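Search this site
Enter keywords

Zhuravel Reading Fund: Progress Report, February
Submitted by Halyna Kravets, Pluden Press

1. Translation
The draft of the novel Kaltum stands at 133 of 161 pages. Chapters set in the afterlife court were revised twice for consistent legal terms. The remaining pages are due to the editor next month.

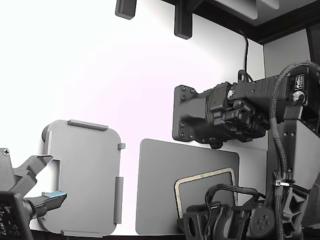 2. Advance copies
Bound proofs went to 20 book bloggers. Four reviews have been posted, three favorable and one mixed. The mixed review objects to the slow middle section, and the editor has asked for cuts there.

3. Budget
Printing came in under estimate. We request approval to move the balance to the audiobook line. The quote from Flirnex is attached.

Contact | © Pluden Press | Back to top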